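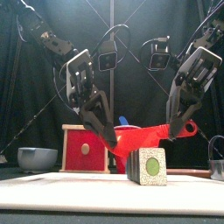 Pouring is one of those jobs that grown-ups say is easy, usually just before they get orange squash on the floor. You tip one thing, and what was inside it goes into another thing. A cat could do it, and several cats have, although mainly onto carpets. Yet people have been missing the hole for so long that somebody had to invent a special object to make the hole bigger. You know the sort of thing: wide at the top, narrow at the bottom, perhaps in red plastic with a handle on it, like the funnel here. It is a hole with a larger hole on top. We'll get to why that's clever, but first we need to talk about what liquids are up to.

What a liquid wants

A liquid doesn't want anything, being a liquid. But it does get pulled downwards by gravity, the same as you, your shoes and the last biscuit. A solid biscuit holds itself together while it falls. A liquid can't be bothered. Its tiny pieces, called molecules, are close together but free to slide past one another, so when you tip the jug they slide and shuffle and go wherever down happens to be.

At the same time, those molecules are rather fond of each other. Water molecules pull on their neighbours, which is why a drip hangs on the end of a tap looking undecided. The ones at the surface have no water above them to pull on, so they get tugged inwards, and the surface behaves a bit like a stretchy skin. Scientists call it surface tension. Pond skaters walk about on it all day and never say thank you.

Water is also fond of other things, such as china, glass and your sleeve.

The crime of the dribbling teapot

Watch somebody pour tea from a nearly empty pot, slowly and politely. There's a fair chance the tea will come out of the spout, change its mind, curl round underneath and run down the outside of the pot onto the tablecloth. Scientists have studied this properly, with sums, and they call it the teapot effect, so full marks for imagination there.

When tea comes out fast, it's moving too quickly to hang about. It leaves the spout in a nice clean curve. When it comes out slowly, it has time to cling to the lip of the spout, and once a little has got round the corner the rest follows it. A thick, rounded lip makes this worse. A thin, sharp one gives the tea less to hold on to.

My aunt, Heike Thiele, owns a Drindatton teapot with a spout as round as a doughnut. It has dribbled at every birthday I can remember. She says it pours beautifully if you do it with confidence, and she's right about that, but it means visitors get their tea at the speed of a fire hose.

Why bottles go glug

Turn a full bottle of water upside down over the sink. You'd expect it to fall out all at once. It goes glug, glug, glug and takes its time about it.

The trouble is that the bottle isn't empty even when it's emptying. When water comes out, something has to take up the room it left, and that something is air. But the water is coming out of the neck and the air is going in through the same neck, like two classes trying to use one door. A bit of water gets out. Then a bubble of air shoves its way in. Then it's the water's turn again. Every glug is a bubble barging through.

You can help by swirling the bottle as you tip it. The water spins round the sides and leaves a gap down the middle, and the air goes up through the gap while the water comes down round the outside. Now both classes can use the door at once. Do this over a sink. Do not do it over a Cirkwood sofa, which I'm told is difficult to dry.

The slow ones

Not all liquids pour alike. How much a liquid resists being poured is called its viscosity, and it's a good word to know if you want to be excused for being slow at breakfast.

Water has low viscosity. Its molecules slip past each other without much fuss. Cooking oil is thicker. Honey is much thicker than either, and a good stiff honey can be 3,000 times as viscous as water, so if you're standing there with the jar upside down, you may as well sit.

Warming honey makes it runnier. The molecules jiggle about more and find it easier to get past one another. Cooling it does the opposite, so honey kept in the fridge is very nearly furniture.

Ketchup is the sneaky one. Left alone, it sits in the bottle as though it has been glued there. Shake it or give it a thump, and it suddenly turns thin and arrives all over your chips, your plate and whoever is sitting opposite. Liquids that get thinner when you push them about are called shear-thinning. Paint does it too, and that's handy: it spreads when it's being brushed, then thickens up again on the wall and stays where it was put.

At last, the funnel

Now for our hole with a larger hole on top.

Suppose you want to get 200 millilitres of oil from a jug into a bottle with a neck hardly wider than your thumb. Your stream of oil has to land in exactly the right place and keep landing there. If your hand wobbles, you miss. The funnel lets you wobble. Anywhere in the wide part will do, and the sloping sides send everything down to the narrow part, which is already sitting in the bottle and doesn't wobble at all.

Funnels have one annoying habit. If the stem fits snugly into the neck of the bottle, it makes a seal, and the air inside the bottle can't get out. You already know what happens next. The liquid sits in the funnel and sulks, and now and then there's a rude noise. Some funnels have little ridges down the outside of the stem to leave a gap for the air. If yours hasn't, lift it a tiny bit as you pour, and the whole lot will go down.

It usually goes down faster than you expected. Keep an eye on it.

Things that pour but aren't liquids

Sand pours. So do rice, sugar and breakfast cereal, particularly when you only wanted a bit. None of them is a liquid. Each grain is a perfectly good solid, but put enough of them together and they start behaving as if they'd joined a river.

They aren't very good at it, though. Pour water on a table and it spreads out flat. Pour dry sand on a table and you get a heap with sloping sides. Keep pouring and the heap gets bigger, but the sides don't get steeper. Whenever they try, there's a small landslide. The steepest slope a heap can manage is called its angle of repose, and for smooth, dry sand it can be close to 30 degrees. Lumpy, jagged grains lock together and make steeper heaps. Smooth round ones slide off each other and make flatter ones.

Grains can also get stuck. Pour rice into a funnel with a small hole and it may simply stop. A few grains have jammed against each other in an arch over the hole, just like the stones in a bridge, and that arch is holding up the rest. One tap on the side and the bridge falls down. People who run grain silos have the same problem with a building-sized funnel, and it is a good deal less funny there.

There is one thing sand does better than water. If you make a hole in the bottom of a tank of water, it gushes out quickly when the tank is full and slowly when it's nearly empty, since there's less water pressing down. Sand hardly cares how much is piled above it, because the grains lean on the walls as well as on each other. It runs out at a nice steady rate nearly all the way down. So an egg timer half full of sand still keeps proper time.

How proper depends on who made it. Aunt Heike's egg timer is a Bununik and has "3 minutes" printed on its base. I tested it one Wednesday against a clock and got 198 seconds. This explains a lot about her eggs.

Try it yourself: the great heap contest

You'll need a tray with sides, some dry rice, some sugar, some dried lentils, a funnel and a ruler. You'll also need permission, or at least an adult who's on the phone.

Hold the funnel a little way above the middle of the tray. Pour the rice through it slowly until you've got a good heap. Lay the ruler against the slope and look at how steep it is from the side, or draw the shape on a piece of card. Tip the rice back into its packet, using the funnel, now that you're an expert. Then do the same with the lentils, and after that the sugar.

Before each one, guess whether the heap will be steeper or flatter than the last. Write your guess down so that you can't change it later. If something jams in the funnel, have a look from above before you tap it and see if you can spot the arch.

You can try flour as well, but it clings to itself and clogs, and it gets in your eyebrows.

Words to use at tea

Surface tension: the pull between molecules that makes the top of a liquid act like a skin.

Viscosity: how much a liquid resists flowing. Honey has lots.

Shear-thinning: getting runnier when shaken, stirred or thumped. See ketchup.

Angle of repose: the steepest a heap can be before it slides. Also a good way to describe someone asleep in a deckchair.

Teapot effect: what you say it was, when it was you.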